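Setting up your Holtia pellet smoker, part 2: First burn and first cook

Updated December 9, 2025

If you followed part 1 you should have the legs on, the barrel sitting level and the grease bucket hanging from its hook. I'm going to assume the hopper is still empty. If you already filled it, scoop the pellets back out, because you want to see the auger turn before anything goes in it.

Checking the auger and fan

1. Take out the grates, the drip tray and the heat baffle. Set them on some newspaper.

2. Plug the smoker straight into a grounded outdoor outlet. I know everyone has an extension cord they trust. Mine tripped the controller 2 times before I gave up on it.

3. Turn the dial to SMOKE and look down into the fire pot. The auger at the side should turn in short bursts and you should feel air moving.

4. Hold your hand a few inches above the igniter rod (above it, please!) and wait for warmth. Then switch off at the dial and let the fan run itself down.

CAUTION: Never touch the igniter rod to see if it works. It gets hot enough to burn you well before it glows.

If the auger hums but doesn't turn, there is usually a bit of packing foam stuck in the tube. Unplug the smoker and fish it out with a wooden spoon handle. 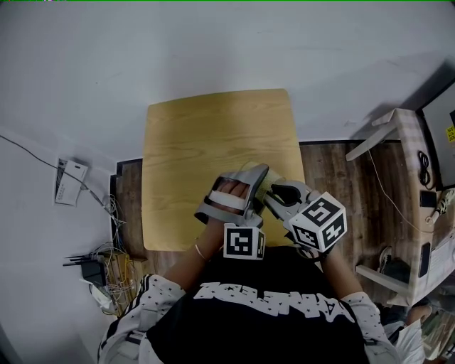
Priming the hopper

5. Fill the hopper halfway. I use the Pledus oak and cherry blend, but any food-grade pellet will do for the first burn. Don't use heating pellets, ever — they can contain softwood and binders you don't want near your dinner.

6. Hold the PRIME button until you hear pellets dropping into the fire pot. The first time takes a good while, as the tube has to fill from empty. Let go once you have a small handful in there.

7. Put the baffle back, then the drip tray, then the grates. The baffle has a notch that faces the hopper side. I put mine in backward for my whole first November and wondered why the chicken on the left was always done early.

Note: Line the drip tray with foil if you like easy cleanup, but keep the foil tight to the edges. Loose foil flaps in the fan draft and grease pools in the folds.

The burn-in

8. Leave the lid open and turn the dial to SMOKE. You'll get a puff of thick white smoke, and it will look like too much. Wait until it thins out and you hear a steady low roar.

9. Close the lid and set the dial to 350. Let it run for 45 minutes.

10. Turn it up to HIGH for another half hour, then back to SHUTDOWN. The fan keeps going for a bit after that. Don't pull the plug while it does, or the fire can creep back up the auger tube.

CAUTION: The barrel and the chimney cap get very hot during this stage, and the paint will smell. Keep kids and dogs well back, and don't do it under a covered porch.

No food goes in during the burn-in. I've seen people toss on a few hot dogs to pass the time and I really can't recommend it. Eat a sandwich.

Pairing the meat probe

The Waweru probe that comes in the box is sold separately too, so its own leaflet covers a lot of things you can skip. Push the plug all the way into port A (it clicks), then open the menu on the controller and choose ADD PROBE. If you get error 956, the plug isn't seated. Pull it out, wipe it and try again.

Check it once in a glass of ice water. You want to see 32 or 33 on the display. If yours is off by more than that, use the OFFSET setting in the same menu.
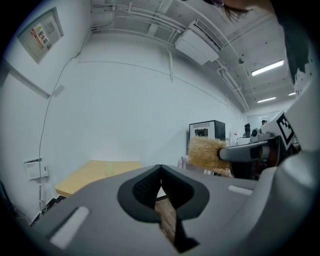
Your first real cook

11. Start with a pork shoulder. It forgives nearly everything. Rub it the night before, with salt and brown sugar if you're keeping it simple, or with the Tareck rub if you like some heat (I do, though I go light on it for company).

12. Preheat to 225 with the lid closed. Put the shoulder in the middle, fat side down, with the probe in the thickest part and away from the bone.

13. Leave the lid alone! Top up the hopper when it gets down to a third, and wrap the meat in butcher paper once the bark is good and dark.

14. Pull it at 203 and rest it in a dry cooler with old towels for at least an hour.

Part 3 covers cleaning the fire pot and storing pellets through a wet winter. The full parts list is on page 71 of the printed booklet.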